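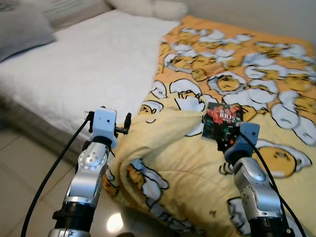
Speaker notes – gripper comparison talk, Felville session

Room opens in the afternoon. Slides are on the left screen, notes stay on the laptop. Skip the title slide if we start late.

**Opening (keep it short)**

We had one job to do this spring: pick a gripper for the bedroom tasks. The arms were already chosen, the head camera was already chosen, and the controller was mostly chosen. The gripper was open. We had two candidates, the Plendovard and the Kjærgaard, and enough time to run both properly on the same station.

Say early that this is a talk about small household handling. Books, bedding, pillows, things left on a bed. If people came for bin picking or palletizing, the numbers will not carry over.

Also say that we paid for both sets. No loaners.

**Slide 2 – The station**

Two arms, side by side, facing the bed from the front. Camera at head height looking down between them. Tiled floor, ordinary ceiling lights, no curtain and no backdrop.

Points to make:

- We kept the room lights as they were. The floor tiles are glossy and throw the ceiling light right back at the camera. In the opening photo the bright spot is low down, between the two arms.
- The bedding was chosen to be annoying. One side is a white sheet with a quilted surface. The other is an orange and yellow duvet covered in cartoon eggs with sleepy faces.
- Cables run outside the arms. More on that later.

The duvet gets a laugh most times. Let it, then move on. The reason to mention it at all is that the print has black outlines everywhere, and outlines are what a depth-poor image model likes to treat as object edges. The white sheet has the reverse problem, with very little for the camera to hold on to.

**Slide 3 – What we compared**

Four things, in this order:

1. Grip on thin rigid objects (books, a tablet case)
2. Grip on cloth
3. Behavior when the fingers touch the mattress
4. How long a finger swap takes

Explain that we ran the tasks under teleoperation first and under the trained policy second. Teleoperation tells you what the hand can do with a patient person driving it. The policy tells you what you will live with. Please keep the two columns apart when you look at the next table. We mixed them in our first internal report and spent a long meeting arguing about nothing.

**Slide 4 – Books**

Go back to the opening photo here if the projector allows. The right gripper has a small book upright against the duvet, and the left one is empty near the edge of the sheet. It is a good picture of the basic difficulty. The book is rigid, the thing behind it is soft, and the soft thing has a big rumpled mound in it right where you want to work.

Talk through the grip:

- A book held by its edge wants to rotate. The closer the fingers are to the middle, the less it turns.
- Glossy covers slip more than matte ones. We saw this with both grippers.
- Dark covers with big lettering were easy to find against the orange. Pale covers on the white sheet were hard, and we lost some of those before the hand even closed. That is a camera result, so don't let it be charged to the gripper.

Result for the policy runs: 71 clean book pickups with the Plendovard before we had to stop and re-zero the fingers. The Kjærgaard needed its first re-zero after 17. Same object list, same starting positions, same controller settings.

Pause here. Someone will ask whether the Kjærgaard was faulty. We asked ourselves that too, and swapped in the second unit. It drifted in the same way. We now think the drift comes from how we mounted it, with a plate that flexes a little, and a stiffer plate is being cut. I would not write the Kjærgaard off on this figure.

**Slide 5 – Cloth**

The order reverses. The Kjærgaard was better on cloth, and it was not close.

Its fingertips are softer and they meet flat. You can take a pinch of sheet and drag it without losing the edge. With the Plendovard we had to drive the fingers down into the fabric and close on a fold. That works on a thick duvet, where there is plenty of fold to grab. On the flat sheet it mostly scraped.

Things to say if there is time:

- Quilted fabric is easier than plain fabric. The stitching gives the fingertips something to catch.
- Lifting is the easy part. Letting go cleanly is harder. Cloth stays tucked in the finger joint and comes along when the arm backs off.
- Where the duvet hangs over the front of the bed, its own weight pulls on the grip. We added a short wait after closing, and this helped both grippers.

**Slide 6 – Touching the mattress**

Plain statement first: you will hit the bed. Everyone does. The question is what happens next.

With the stock controller the arm pushed until it hit the force limit and then faulted. Restarting took longer than the task. We moved to the Plultance controller halfway through the project for this reason alone. It lets you set a soft limit for each axis, and the arm gives way downward while holding its position sideways.

After the change, both grippers could rest on the bed while closing. Book pickups from lying flat went from hopeless to routine. If the audience remembers one slide, I would like it to be this one. The controller change did more for us than either gripper.

Be fair about the cost: tuning the soft limits took two weeks, and the values for the left arm did not suit the right.

**Slide 7 – Cables**

A short slide, but it always gets questions.

Both grippers have a black cable that comes out at the hand and loops down outside the arm. On the right arm the loop passes in front of the bedding, and on the left it swings out wide in a long curve. This matters for two reasons. The loop can catch on a fold of duvet, and it moves through the camera view.

We tried:

- Clipping the cable tight to the arm. It pulled at the connector when the wrist turned. Stopped after one loose plug.
- Spiral wrap. Heavy, and it snagged more.
- A longer loop with one clip below the silver joint housing. Still in use.

The policy learned to ignore the cable in the picture after we left it in the training runs at different lengths. We did not do any masking.

**Slide 8 – Finger swap**

Quick one. Plendovard: 2 screws per finger, reachable from the side. Kjærgaard: 4 screws per finger, and the gripper has to come off the wrist for the back pair. If you change fingers once a month, ignore this slide. If you change them between tasks, it will decide the matter for you.

Bring the hex key and hold it up. Both use the same size.

**Slide 9 – Camera notes**

We stayed with one head camera. The pillows at the far end of the bed are the weak spot. The gray one comes out soft in the image when focus is set for the near edge. We chose to keep the near edge sharp, where the hands are, and accept worse results at the back.

A wrist camera would fix some of this. We have the mounts and have not run them. Don't promise a date.

**Slide 10 – Where we ended up**

- Plendovard on the right arm, for books and other rigid things
- Kjærgaard on the left, for sheets and duvets, waiting on the new plate
- Plultance controller on both

Running mixed hands means two sets of spares and two calibration files. The training data also has to record which hand is which, and we got that wrong once. Check the label file before a long run.

**Likely questions**

*Why not suction?* Tried it for one afternoon. Fine on glossy covers, useless on cloth.

*Would you test on a plain duvet?* Yes, and we have one. Results were slightly better, but people don't all own plain duvets.

*Are the numbers from one operator?* The policy numbers have no operator. The teleoperation numbers come from a small group, and they are in the handout with the spread shown.

*Can we have the object list?* Yes. It is the last page of the handout, with the cover finish noted for every book.

Leave slide 10 up during questions. Collect the hex key before leaving the room.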